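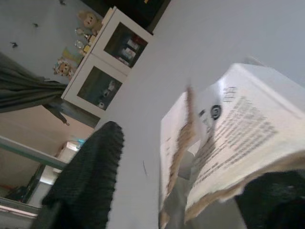 A white cardboard box with a torn front, with a glass-front cabinet behind it.

May 2023

Vasilakis Opens Cardboard Drop-Off at Its Bilport Store

BILPORT – Home storage retailer Vasilakis has opened a drop-off point for household cardboard at its Bilport store. Residents can bring in shipping boxes, product boxes and loose sheets during store hours. There is no charge, and no purchase is needed.

The drop-off point follows a trial in April, when 700 households in Bilport and neighboring Nundent received a printed guide to sorting packaging at home. Many of those who wrote back asked the same thing: what to do with a box that has a printed white surface on the outside and plain brown board underneath. Vasilakis will take these boxes along with ordinary corrugated board. Torn boxes are accepted too.

Boxes should be emptied and flattened before they are brought in. The guide suggests working on a cleared table, opening the box along its glued seam and folding it at the existing creases. Large pieces can be folded once more to fit in a car or a carrying bag. 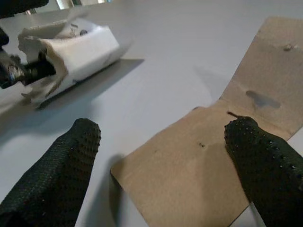

Small marks on the board are fine. Cardboard soaked with grease or food should stay out of the load, and so should plastic film, foam and padded mailers. Paper wrapping is collected in a separate bin next to the cardboard.

Bundles may be tied with paper string and should weigh no more than 10 pounds each. The store has 2 collection bins for cardboard, both just inside the side entrance. Store staff can help carry bundles from the parking lot on request.

Vasilakis is also selling the Lover line of shelf boxes at the Bilport store. The boxes come in two sizes and are meant for small things kept in cabinets, such as medicine, spare bulbs and keepsakes. They ship flat and are put together without tape.

Copies of the sorting guide are available at the checkout counter in Bilport. A second drop-off point is planned for the Nundent store, with an opening date to be announced.

About Vasilakis
Vasilakis sells shelving, boxes and cabinets for the home, with stores in Bilport and Nundent.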